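Talks | Notes | Papers | About

Sunday, February 2, 2020
Tomoyo Nishimura

Speaker notes: picking from the wrist view only

Slide 1. Title

Say thanks, say name, say Rekstead lab. Mention that the code is called Surdu and that the talk is 20 minutes with questions at the end. Don't read the abstract.

Slide 2. The question

How far can we get if the arm only sees what its wrist camera sees? No overhead camera, no depth sensor, no map of the table. Most people I ask guess that it can't work for placing, because the target leaves the view when the hand goes down to pick something up. That was my guess too. Say that up front.

Slide 3. What other setups do

Keep this short. Two or three fixed cameras, calibrated to the arm. Works fine until somebody bumps a tripod. We lost most of last August to a calibration that drifted, and that's how this project started. If people laugh, move on.

Slide 4. The method

Three parts. Go slowly here.

First, the policy gets the current wrist image and the finger opening. It puts out a small motion, a small rotation and a finger command.

Second, it also gets one saved image, taken at the start of the episode from the home pose. We call this the anchor. It never changes during the episode. The idea is that the anchor holds the layout, and the live image handles the last few inches.

Third, training. We used 3,081 demonstrations, all done by hand with the Nokeo controller. No simulation. We held out 50 layouts that never appear in training, and every number from here on is from those layouts.

Pause and ask if the anchor is clear. In the practice talk at Rovow two people thought we update it. We don't. One image, saved once.

Slide 5. Training details

Skip if short on time. Small image encoder, shared by the live image and the anchor. We crop at random but don't flip, since flipping swaps the two fingers and the policy gets confused about which side it's closing on. We found that out the slow way. Color changes are mild - anything stronger hurt us on yellow objects in particular.

Slide 6. What the policy sees

Leave this one up for a while. People need time to get used to the view.

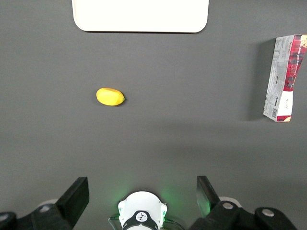 Wrist view, fingers open. Lemon left of center, white target at the top, red and white box at right.

Points to make:

- The fingers are always in view. We tried masking them out and it got worse. The policy seems to use them as a ruler.
- The white target is only partly visible. This is the kind of view where the anchor ought to matter, and slide 7 has the test.
- The box is a distractor. Its print and plaid pull a lot of attention early in training. After 2,000 demonstrations that mostly goes away.
- There's green light from the wrist on the table and on the right finger. Somebody will ask if it matters. We haven't tested it.

Slide 7. Results

Picking: 97 percent over the held-out layouts. Placing is lower, and the bar on the slide shows the spread. Don't round it up when talking.

Without the anchor, picking barely changes. Placing drops a lot. The hand lifts the object and then wanders. That's the main result, so say it twice.

Slide 8. Where it fails

Objects that lie close to a finger's path on the way down. Tall boxes that lean. Targets that are moved after the anchor is saved - it goes to the old spot, every time. Play the clip if the sound in the room is off, otherwise skip it.

Slide 9. Next

Saving a second anchor after the lift. Early runs look better, but too few to show a number. If asked for one, say no.

Slide 10. Questions

Repeat each question before answering. Backup slides on finger masking and on crop size are after this one.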